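Call for participants: help us work out why our hand-held gripper lets go

Stindine is a small workshop where we make and test gripping tools, and we are looking for 12 people who would like to spend a couple of hours with us in March. You do not need to know anything about robots. If you have ever closed a tackle box or sorted buttons, you have all the background we could ask for.

Let me tell you how we got to this point. Over the winter our team, led by Jarmila Hudec, logged 276 box-closing trials with the Savis tool, a two-fingered gripper that you hold and squeeze yourself. Most went along nicely. Then the left finger began to stay partly closed after the handle was released, and on two occasions it sprang open late, with a good hard snap. One of our own people got a pinched thumb out of it (she is fine, and was very gracious about the whole thing). We stopped the trials that same afternoon and took the tool apart on the bench.

We found a worn return spring, and we have replaced it. What we still don't understand is why some people ran into the sticking finger again and again while others never met it once. Our best guess is that it has to do with how a person holds the handle and how hard they squeeze — and for that we need hands other than our own, large and small, left and right.

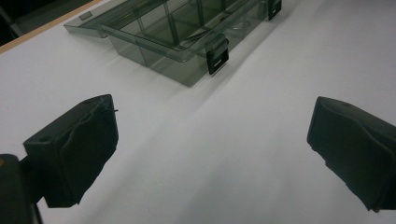

The gripper at the table with one of our organizer boxes, lid open.

Each visit lasts about 50 minutes, plus a short safety talk at the start. You will open and close boxes, work the latches, and tell us whenever the handle feels stiff or slow. Please keep your free hand away from the fingers while you squeeze, and put the tool down at once if it sticks. Rosalie Rainer will be beside you the whole time and can stop a session for any reason, as can you.

You should be 18 or older, with no current hand or wrist injury. Please leave rings and bracelets at home. We pay for your time and your bus fare, and there is always coffee and usually cake.

To sign up, write to Rosalie at the Stindine front desk and tell her which hand you write with and which mornings suit you. We would love to meet you!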